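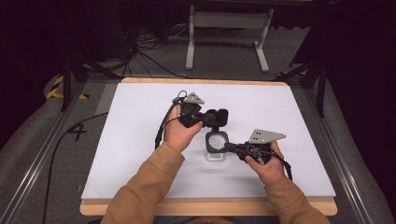 Fig. 1. Small clear object with a square black rim, upright on a white board. Light wooden table underneath.

Home Courses Handouts Room Plan Contact Search

Bench Practice 534
Handout: Small Transparent Items on a Flat Work Surface
P. Eskola
Revised 2 July 2018

1. Scope

These notes cover the placing, locating and handling of small clear items on a flat board: open boxes, trays, lidless cases and similar pieces with thin see-through walls. Lids and closures are treated in the November handout. Glassware is excluded. Students who missed the session in Room 132 should read sections 2 to 4 before doing the exercise in section 7.

2. The surface

The board and the table are separate things and should be treated separately in the bench record. The table carries the load. The board sets the background, and it can be turned, cleaned or exchanged without disturbing the rest of the bench.

A plain white board is the default in this course. Wood grain behind a clear wall produces lines that are easily taken for scratches or seams in the part. On a plain background any line seen through the wall belongs either to the wall or to its shadow, and the two can be told apart by moving the lamp.

The board must lie flat. Check it by pressing each corner in turn. If a corner moves, look for a crumb or a cable end underneath before blaming the board. Do not shim with folded paper.

Matte boards are preferred. With a glossy board the lamp appears as a bright patch, and a clear part standing in that patch can be nearly impossible to outline. If only a glossy board is available, move the work out of the patch and note it on the sheet.

Keep the working area of the board clear. Tools not in use go on the table beside it.

3. Finding the edges of a clear part

A transparent wall takes its color from whatever is behind it. In Fig. 1 the white of the board shows through the sides, and the black rim is the feature to read first. For a part of this kind the order is:

a) rim
b) shadow
c) vertical edges
d) base

The rim gives the position and the turn of the part on the board. With a square rim the turn can be judged against the board edge by eye, to within a few degrees. A round rim gives position only.

The shadow gives the contact line. A standing part has a shadow that begins at its base; a gap between base and shadow means that the part is raised or tilted. Shadows of clear walls are faint under diffuse light, as in the figure. A single side lamp makes them stronger but adds bright lines inside the wall, and those lines move with the viewer's head. Use the side lamp for checking and the diffuse lamp for work.

Vertical edges come third. They are visible where the wall changes direction and the material is seen at a greater depth. On thin-walled parts they may vanish from some angles.

The base is the least reliable feature. It is seen through the top opening or through the walls and may appear higher or lower than it is. Measure to the board surface instead.

4. Stability

A small open part standing upright has little weight to hold it in place. Three quantities matter: base width, height of the applied force, and friction against the board. For a part of weight W and base width b, pushed sideways at height h, tipping begins at

F = W b / (2 h)

assuming a centered load and a rigid base. Sliding begins at F = (mu) W. The part tips before it slides when b / (2 h) is smaller than mu. For tall narrow parts this is the usual case, and contact at the rim is the worst place to push.

Consequences for bench work:

- Contact at the rim should be directed downward as far as possible, or balanced from the opposite side.
- If the part has to be shifted along the board, push low on the wall.
- A part that has tipped once is set back, inspected at the rim, and only then used again.

Worked case. Height of contact 106 mm, base width 40 mm, mu = 0.3. The ratio b / (2 h) is 0.19. The part tips. Lowering the contact to 50 mm gives 0.40, and the part slides. These values are for the tall Reltik case on the shelf in Room 132 and do not apply to the item in Fig. 1.

5. Working with both hands

The two sides of the job should be assigned before starting. One side steadies, the other acts. Students who let both sides act together tend to rotate the part without noticing it, and a square rim will show this at once against the board edge.

Approach from left and right with the forearms low. Sleeves should be close at the wrist; loose cuffs drag over the board and move small parts. Anything hanging over the board, cables included, has to clear the part through the full movement.

The view into the top opening should remain free. If one side covers it, lower the approach or come in from further out.

6. Marking and storage

Do not write on clear walls. Solvent markers attack some plastics and the damage appears later as a haze. Labels go on the storage tray. The Treltness trays have a slot along the front edge for this purpose; the older Bilyk trays take a tied tag.

Store parts with the rim up and nothing nested inside. Dust is removed with air or a soft brush. Dry wiping leaves fine scratches that are invisible on the white board and very visible on a dark one, so the inspection for scratches is done on the dark board.

7. Exercise

Materials: white board, one clear part with a dark rim, diffuse lamp, side lamp, steel rule, record sheet.

1. Set the board on the table and check the corners.
2. Stand the part near the middle of the board, one side of the rim parallel to the near edge.
3. Under the diffuse lamp, sketch rim and shadow only.
4. Change to the side lamp and add the vertical edges. Mark any line that moves when you move your head.
5. Measure height and base width. Calculate b / (2 h) for contact at the rim.
6. Push gently at the rim, then low on the wall. Record which motion starts first in each position.
7. Repeat steps 3 and 4 on the dark board.

Loads for the optional second part are limited to 200 g. Sheets go in the Foneck folder by the door. Sketches in pencil, dimensions in millimeters.

Questions about the tipping formula: see Pirjo Eskola after the Monday session.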